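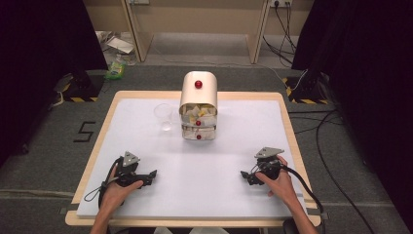
A two-drawer desktop cabinet with paper scraps in both drawers.

Small drawers have a bad reputation among people who write about tidying. The usual advice is to get rid of them. A little cabinet on a desk, they say, is a place where receipts and dead batteries go to be forgotten, and an open tray would keep you honest. I followed that advice for one spring. In April I gave away a set of drawers and put everything into trays, and by fall I had bought another set.

My argument is simple. Small drawers are fine. What goes wrong is that we fill them and then never open them.

Take paper. Most of what collects on my desk is scrap: half a sheet with a phone number on it, the back of an envelope, a yellow slip I meant to copy into a notebook. In a tray, that kind of paper spreads. It slides under the keyboard and onto the floor, and I stop seeing it within a day. In a drawer it stays put. It gets crumpled, and I don't mind that. Scrap paper doesn't need to lie flat, and anyone who folds it neatly is spending time on something headed for the recycling bin.

Divya Poduval, who shared an office with me at Trallwood, disagreed with this for years. Her view was that a drawer full of crumpled paper is a trash can with a handle. She kept a clean desk and I never saw her lose anything. But she also went through her papers every afternoon before leaving, and I think the habit did the work. Give her my drawers and she would have kept those in order too.

There are things I look for now when I buy one. The first is a front you can see through, at least a little. With a solid front you have to remember what is inside, and I don't. If the paper shows through the front, I know the drawer needs emptying before I touch it. The second is a knob big enough to grab without looking, in a color that stands out. Red on cream is good. Flush pulls and finger slots look better in the catalog, but I have broken a nail on one and I tend to leave those drawers shut.

The third is size. Two drawers is enough for a desk. I once had a unit with 15 of them, made for screws and beads, and I labeled every one. Within a year 4 were in use. The rest held single objects I had put there because the drawer was empty.

The surface around the cabinet matters as well.

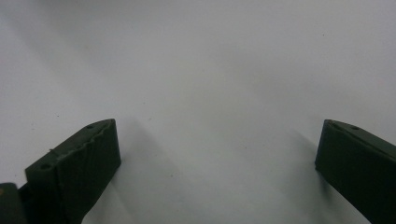 I keep mine plain white and I keep as little on it as I can. A pale surface shows dust and pencil marks, so it gets wiped more often than a dark one would. It also shows any scrap that didn't make it into the drawer. Velimir Kolev, who builds desks, tries to talk customers out of white tops on the grounds that they look worn sooner. He is probably right about the wear. I would still take the white one.

As for emptying, I do it when the top drawer won't close. I pull it out, tip it over, and read each piece once. Most of it goes. The phone numbers get copied down, and anything I can't identify goes too – I have yet to miss one. Then I do the lower drawer, even if it has room left. It takes less time than making coffee.

I don't think this would suit a household with bills and school forms coming in every day. Those need a folder. For one person's scraps, a small cabinet is cheap and takes up hardly any room, and I would buy the same kind again.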